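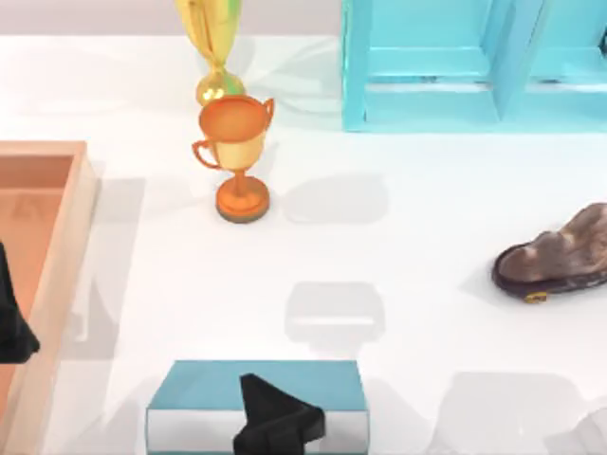
Start | Aktuelles | Projekte | Termine | Kontakt

Rubrik: Robotik & Simulation

Fernsteuerung: zweite Aufgabenreihe in Noturari läuft

Seit April nehmen wir in der Simulationsumgebung Noturari die zweite Aufgabenreihe auf. Wie in der ersten Reihe werden alle Bewegungen von Hand vorgemacht: Eine Person führt zwei Steuergriffe, die beiden simulierten Arme folgen, und jeder Durchgang wird mit Gelenkwinkeln, Greiferöffnung und Kamerabildern gespeichert. Aus diesen Vorführungen lernt später das Modell.

Bisher liegen 189 Durchgänge vor. Nach der Sichtung bleiben davon 148 für das Training übrig. Aussortiert wurden vor allem Aufnahmen mit langen Pausen und solche, bei denen ein Greifer in den Gegenstand hineinragte, ohne dass die Physik reagierte. Der Fehler bei der Kollisionsprüfung ist an das Team von Trindusano gemeldet, eine korrigierte Fassung soll mit dem nächsten Update kommen.

Der Tisch ist voller als in der ersten Reihe. Pokale, ein Schuh, eine flache Schachtel, ein offenes Tablett und ein türkisfarbenes Regal teilen sich die Fläche, und die Startpositionen wechseln von Durchgang zu Durchgang. Wer steuert, muss deshalb jedes Mal neu entscheiden, welcher Arm zuerst greift. Bei den Pokalen hat es sich bewährt, von der Seite anzufahren und den Henkel freizulassen.

Schwieriger ist der Buchständer. Zwischen den Trennwänden bleibt für den Greifer wenig Platz, und Buch und Ständer haben fast dieselbe Farbe. Mehrere Bedienende haben sich daher angewöhnt, auf den weißen Buchblock zu zielen. Die Handkamera hilft hier mehr als die Übersicht von oben.

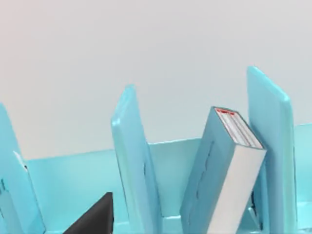 Hellblaues Buch schräg an der rechten Trennwand, links unten die Spitze des Greifers.

Für die Buchaufgabe brauchen wir insgesamt 100 brauchbare Vorführungen. Neue Bedienende machen zunächst 10 Probeläufe, die nicht in den Datensatz eingehen. Bitte die Griffe vor jedem Start in die Ruhestellung bringen und den Durchgang erst beenden, wenn beide Greifer geöffnet sind. Abgebrochene Läufe nicht löschen, sondern als »unvollständig« markieren.

Zeiten für den Steuerplatz können wie bisher über den Kalender gebucht werden. Der Arbeitsplatz Amato ist vormittags frei, Grellthorpe ab 14 Uhr.

Kommentare (3) | 12-mal geteilt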